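Desk refit, part 3. The white top from Clevimar is on the legs. Wiped down with water and a drop of dish soap, no solvent.

Matte finish, so glare is low. Pencil marks come off with a plain eraser. 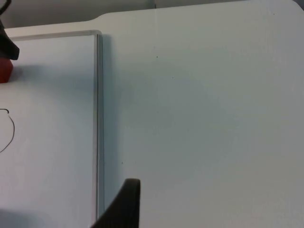 How long should a new top sit before you drill into it?
Two nights, flat, in the room where it will stay.

Next: cable tray from Urketti. Screws are 6 mm too long for this top, so shorter ones are on order. Leg height stays at 107 cm until then.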